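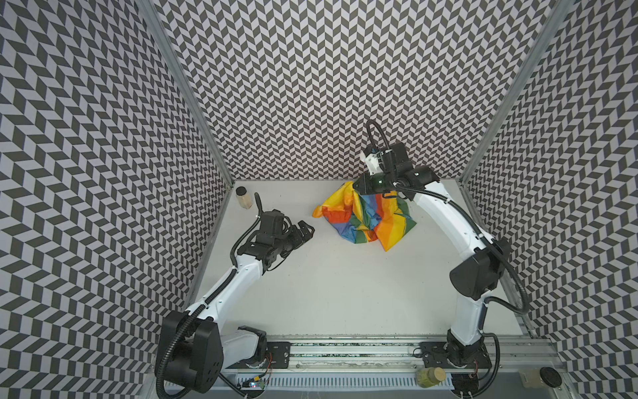
Talking walls with Teodor Sjögren

Caught him at the gate a little after 8 in the morning. Hat on, thermos under one arm, already walking. He had a roofer coming at 10 and a school bus at 11, so we talked on the move mostly, and I've put it back in order as best I can.

Sjögren looks after what's left of Fort Pesow, on the river bluff two miles below the town of the same name. Not a famous fort. No big battle. A square of stone wall, a chapel with half its roof, the footings of a barracks, a well. He has been there 18 years, the first six without pay.

"People drive past it to get to the lake," he said. "They see a wall and figure it's a farm."

The wall is what I'd come about. Last spring a stretch on the river side came down in heavy rain, and the rebuild has been argued over in town ever since. Lime or cement. Old stone or new. Whether to rebuild at all.

"Fifty-six feet. Went in one night. I heard it from the house, thought it was a truck dumping gravel."

Did he see it coming? He didn't like the question much.

"There was a bulge. There'd been a bulge since before I got here. You measure it, it doesn't move, you measure it again, it doesn't move, and one year you have three wet weeks and it moves."

The trouble goes back to an earlier repair, he says. Somebody pointed the whole river face in hard cement, long before his time, and the water that got in behind had no way out. The core of the wall is rubble and clay. Clay swells. Rest of it you can guess.

"They meant well. Cement was modern. They thought they were saving it for good."

So this time it's lime. The mason is Vlastimil Halás, who learned the trade from an uncle and doesn't like telephones. I found him on the scaffold at the northeast corner with a bucket and a very small trowel. He came down for coffee, not for me.

"Lime is slow," Halás said. "You put it on, you cover it with wet sacks, you come back tomorrow, wet it again. The young guys hate it. They want to go home and it's finished."

How much can he lay in a day?

"Don't ask. Write that the weather was bad."

He showed me how the old builders did the corners. Long stone, short stone, long stone, each one biting back into the wall. Further along they got lazy or ran short of men, and there are places where the joints line up for four or five courses. That's a crack waiting to happen, he says. He's fixing those as he meets them, within limits. The limits are Sjögren's.

"We fight," said Halás, pleasantly. "He wants the mistake kept. I say it's a wall, a wall should stand up."

Sjögren's side of it, back on the path: "If you correct everything you end up with Vlastimil's fort. It'd be a very good fort. But the soldiers who built this one weren't masons, and I want you to be able to see that."

They settled it stone by stone, apparently. There's a notebook. I asked to see it and was told it was in the truck, and then the truck was somewhere else.

Some background for anyone who hasn't been. The first fort on the bluff was timber, a stockade with a ditch, and burned inside of two winters. The second was put up on the same line but smaller, in stone hauled from the ledges at Endusum Creek. The garrison was supposed to be 100 men. It was almost never that. Sjögren has gone through the muster rolls he could find and says the place was short-handed from the day it opened, short of shoes too, and that a good part of the mail out of Pesow is officers asking for shoes.

"I'm serious. Shoes, salt, and nails. One captain writes four letters about nails."

What did they do all day?

"Hauled water. Cut wood. Herded cattle that belonged to the mission across the river and argued about who got to eat them. There was a drill, when there was powder. It was a farm with a wall on it, so I guess the people driving past have it right."

The families are the part he'd most like to know more about. Wives and kids lived in huts outside the gate, brush and mud, nothing left above ground. A dig in 2000 opened two trenches there and came up with hearths, cow bone, a thimble, lots of plain brown pottery. Then the money ran out and the trenches were filled back in. The finds are in boxes at the county building. He has asked for them back, more then once.

"They're not mad at me. They just don't know which closet."

After the garrison left, the place did what old forts do. Sheep pen. Somebody's barn. The chapel got used for weddings until the roof started dropping. A lot of stone walked off to town, and if you know what to look for you can pick it out, in the lower courses of the old Mwakyusa store on Front Street for one. The Mwakyusa family knows. They've offered to give some back when they redo the loading dock, and Halás has already been by to look at it.

"Good stone," he told me. "Better than what's left here. The thieves took the best ones first, naturally."

On to money, since I'd promised to ask. The rebuild is paid for partly by the county, partly by the Ukidura Fund, which normally does churches and took some talking into this one. The chapel helped. Sjögren won't say what the total is until the last bill is in. He did say that the scaffold rental is the single biggest thing on the sheet, bigger than the stone, and that it makes him sick to look at it on days when it rains and no one can work.

There are people in Pesow who think all of it is a waste. A man at the diner told me they should put a fence around it and a sign and be done. I passed that on.

Sjögren stopped walking for the first time. "A fence costs money too. Then you've got a fence around a pile. And in ten years the chapel's in the pile."

Fair enough, but is he worried about the chapel?

"Every night." Then: "The west end is all right. The east end I don't let anybody stand under."

The roofer was early. We went up to meet him, a quiet fellow with a ladder, and there was ten minutes of pointing at things I couldn't follow. Purlins. A wall plate gone soft. Whether the one original beam can stay. It's the only piece of timber from the stone fort still in position, and you can see adze marks all down the one side. Sjögren wants it kept even if it isn't holding anything up anymore. Roofer shrugged, said they could run steel above it. Sjögren winced at the word steel and wrote it down anyway.

I asked what a visitor should look at, with an hour to spend.

"The well. Everybody skips the well. Get down on your knees and look at the lip, there are rope grooves as deep as your finger. That's the garrison right there, every day of it, hauling."

And after that?

"Walk around the outside. The inside's small, you get it in five minutes. From outside, down by the water, you can see why they picked it. You can see both fords." He thought about it. "Wear boots. There's snakes till the fall."

The river wall should be up to full height in June if the lime cures, and capped after that. Halás wants to leave it uncapped through the summer and let it dry properly. Sjögren wants the cap on before the storms. When I left they hadn't agreed, and the bus was pulling in, and forty-odd fourth graders were coming down the steps, and he was shouting at them about the ditch.

The site is open mornings except when it's raining hard. Park on the upper side, the lower lot is full of stone. No restroom at the moment, the nearest one is at the gas station by the bridge.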